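Wear of Light-Coloured Paint on Sheet Steel Under Repeated Sliding Contact
Materials and Manufacturing, Group Project Report
Submitted 6/18/23

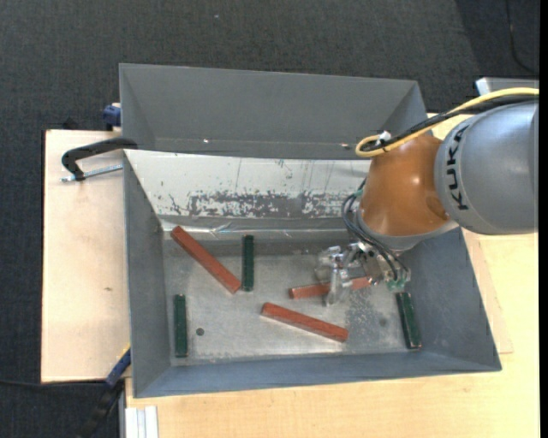
1. Background

Painted sheet steel is used for bins, chutes, tool trays, shelving and the inside walls of small hoppers. The paint has two jobs. It keeps moisture and air away from the steel, and it gives a surface that is easy to wipe down and inspect. Light colours are often chosen for the second reason, as dirt and damage show up early on a pale surface.

Most of the published work we read deals with outdoor exposure: sunlight, salt and rain. Indoor wear gets less attention, although for many painted parts it is the main cause of failure. An indoor part may never rust through, but its coating can be rubbed thin within a short time if parts slide over the same area every day.

The project set out to answer a narrow question. When two commonly sold paint systems are put on the same grade of mild steel sheet and rubbed in the same way, does the surface preparation or the choice of paint have the greater effect on how quickly bare metal shows?

2. Scope

We looked only at dry sliding contact at room temperature. Impact was left out. A dropped part makes a different kind of mark from a sliding one, usually a chip with a sharp edge, and the test rig we had access to could not produce it in a repeatable way. Corrosion after wear was also left out, apart from a short note in section 7.

Our original proposal from November included galvanized sheet as a second base metal. We dropped it after the supplier changed the sheet thickness, which would have meant building new clamps.

3. Materials

The steel was cold-rolled mild sheet bought as offcuts from Prinier, a local metal supplier. All panels were sheared from the same delivery. Edges were deburred by hand with a file.

Two paint systems were used.

System A was Pindska White, a one-part enamel sold in cans for workshop use. It was brushed on in two coats, with an overnight wait between coats.

System B was a polyester powder coat in a similar shade of white, applied and baked by an outside shop. We had no control over the baking schedule and have relied on the shop's job sheet.

Each system was applied over three types of preparation: degreased only, degreased and sanded, and degreased, sanded and primed. Degreasing was done with Sterine solvent wipes in all cases. The powder coat shop asked that primed panels use their own primer, so the primer is not the same across the two systems. This is a weakness in the design and is discussed in section 6.

4. Method

Tests were carried out in the ground floor lab of the Pfeiffer Building. The rig is a motor-driven slider with a flat rubbing block held down by a dead weight. The block is faced with abrasive cloth, which was replaced before each panel. One forward and one return stroke were counted as a single cycle.

Each panel was clamped flat and wiped before the first cycle. The rig was stopped every 12 cycles, loose dust was brushed off, and the track was checked under a bench lamp. The end point was the first appearance of bare metal anywhere on the track, excluding the ends of the stroke, where the block slows and reverses. We left out the ends because the block tends to dig in slightly as it changes direction, and early trials showed bare metal there well ahead of the rest of the track.

Coating thickness was measured before testing with a magnetic gauge. Readings were taken along the centreline of the track and averaged.

Two members of the group judged the end point separately. If they disagreed, the panel was run for one more interval and looked at again.

5. Results

Surface preparation had the larger effect on System A. The degreased-only panels failed early, and they did not fail by wearing thin. The enamel lifted in flakes, and the steel underneath was still smooth. This points to poor adhesion, with the paint itself giving way only later or not at all. Sanding changed the pattern: the paint wore down slowly, turned grey along the track, and showed bare metal first as small separate patches, which then joined up.

Priming improved System A again, but by a smaller step than sanding did. On the primed panels there was a clear middle stage in which the primer showed through the white. This made the end point easier to judge.

System B was much less sensitive to preparation. Even the degreased-only panels wore gradually. The longest run in the whole project was a sanded and primed System B panel, which reached 1379 cycles before it was taken off the rig. That panel had not shown bare metal when it was removed. Lab time had run out, and the figure should be read as a lower limit. It does not fall on an inspection interval because the rig was switched off partway through one.

The thickness readings explain part of the difference. The powder coat was thicker than the brushed enamel on every panel, and it was also more even. The enamel had visible brush marks, and on several panels the first bare metal appeared in the valley between two marks.

A side observation concerns colour change. On both systems the track turned grey long before any steel was exposed. At first we took this for wear-through and stopped one panel too soon. A wipe with solvent removed a good part of the grey, so at least some of it was fine debris pressed into the surface. After that, every suspected end point was wiped before a decision was made.

6. Discussion

For the enamel, the answer to our question is that preparation mattered more than anything else we varied. For the powder coat it mattered less. A direct comparison of the two systems is harder to defend, for the following reasons.

The thickness was not matched. A fair test of the material would need enamel built up to the same thickness as the powder, and with a brush this would take several more coats and a lot of waiting. What we compared is each system as it would normally be applied, which is useful to someone choosing a finish but says little about the hardness or toughness of the paint itself.

The primers were different, as noted in section 3. The primed results should only be compared within one system.

The abrasive cloth is harsher than most real contact. In service, parts slide at different angles and with different loads, and much of the contact is with edges and corners. Our block spreads the load over a flat face. An edge would cut narrow lines through the coating, and the area around each line might stay sound for a long time. We would expect the ranking of the panels to hold under edge contact, but we have not tested this.

Finally, the end point depends on human judgement. The two observers agreed on most panels, though agreement was poorer on the unprimed enamel, where the grey of the debris and the grey of the steel are close. A simple electrical contact check, with a probe drawn along the track, would remove most of the doubt.

7. Note on corrosion

Worn panels were left on an open shelf in the lab after testing. Light rust was seen on the exposed steel of the degreased-only enamel panels and had crept a short way under the remaining paint. We did not measure it. No rust was seen on the System B panels during the same period.

8. Recommendations

Sand any sheet steel that will be brush painted and subject to sliding contact. The extra labour is small next to the gain in life.

Use a primer of a clearly different colour from the topcoat, so that wear can be seen and repaired before steel is exposed.

Wipe a worn area clean before deciding whether it needs repainting.

Future groups should book the rig for longer, match the coating thickness across systems, and add an edge-contact fitting to the slider. The clamp drawings and the full cycle log are in Appendix A, and the thickness readings are in Appendix B.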